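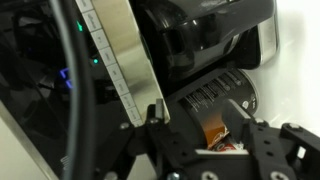 Figure 2. Cylindrical can at the lower part of a black countertop appliance.

3.2 Packaging and placement

Containers stored on or against small appliances were coded separately from those kept in cupboards. The Gunddale survey gave 1574 entries for kitchen counters, of which 156 recorded a container in contact with an appliance housing. Entries were coded by container shape, surface finish and amount of printed text, following the Zamard scheme.

Dark containers next to dark housings were the hardest group to code. The can in Figure 2 is black, with small white characters printed in rows along its side, and it lies at a diagonal. The glossy housing above it carries bright highlights, and the rim of the can is easier to find by its white circular mark than by its outline. An orange and red label with white lettering shows near the lower part.

Coders entered the main color of the can as black and the label color in a second field. Where a label could belong either to the container or to a surface beneath it, the second field was marked uncertain. Tilt was recorded in 8 classes, measured from the vertical.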